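Desk Cable Project - Final Report
Group 2: Emiliano Garrido, Waltraud Leitner
Course unit: Everyday Workspaces, October

412 views | 6 shares | 3 comments

1. What we wanted to find out

Small black speaker, too much cord, one power strip. Everybody's desk basically. Our question was where a bar speaker should sit on a shared worktable so the cord stays out of the way and people can still get at the controls. We had budget left over from the Malau project so no new money needed, except the mat, 435 in the class currency (receipt in appendix).

Rules we set ourselves - no drilling, no glue, nothing that has to be undone at the end of term.
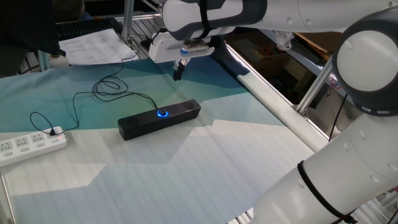 Placement came first. Waltraud wanted the speaker against the back edge, Emiliano wanted it in the middle. We tried both. Back edge sounded duller to us and people leaned over thier own papers to get to the volume. Middle was better for reach, worse for writing space. Went with middle.

2. Cord

This took most of the time. Winding it tight looks neat for a day and then it springs open again. Loose loops pushed to one side lasted longer. We also tried a paper sleeve (Caldeira method, from the class handout) - tore on the second afternoon. Did not repeat.

Power strip stays on the left, on top of the table. Under the table was tidier but then no one could see if it was switched on, and somebody always had to crawl.

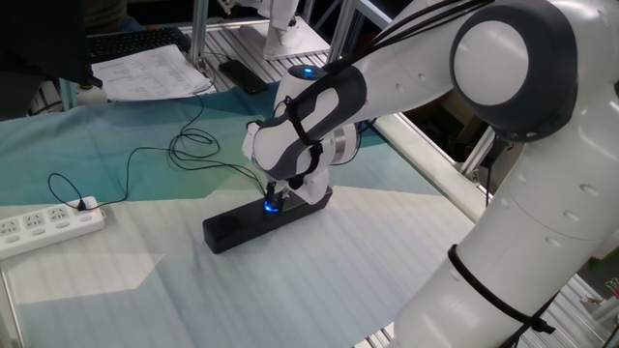
Fig. 2. Speaker set at a diagonal, power strip on the left with its red light on.

3. Angle

Straight or diagonal? We expected straight to win. It did win for looks, 2 people in our short survey said diagonal looked like it had been dropped there. But diagonal left a better corner for a notebook, and the cord had a softer bend where it leaves the case. We kept it diagonal for the rest of the trial.
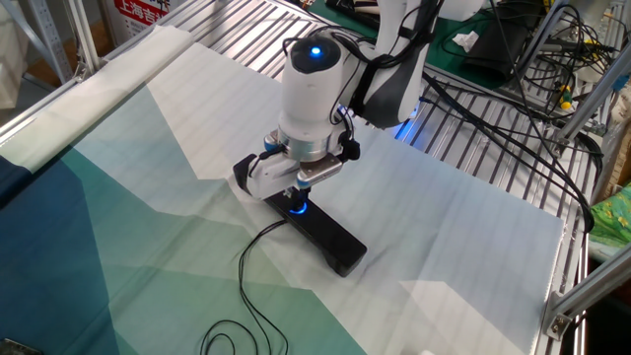

The mat was Waltraud's idea and we argued about it. Plain gray would have been easier to judge cord on, patterned hides crumbs and pen marks. In the end patterned. Black cord on the green part is easy enough to spot, on the navy we think it would get lost, so our advice is keep the loops off the darkest patch. Wrinkles are a problem too, shallow ones, they come back after smoothing. Next time a heavier fabric or clips at the corners.

4. Results, short

- middle of table, diagonal
- loops loose, one side only
- strip on top, left
- mat ok but needs weight

5. Limits

Only one table. Survey was tiny and mostly freinds. We did not measure sound, just listened. Report limit was 1,000 words and we are well under, ran out of time on the part about headphones.

Related reports
Moslow: shelf labels that stay on
Futetti stool, second version
Malau: lamp heights for a reading corner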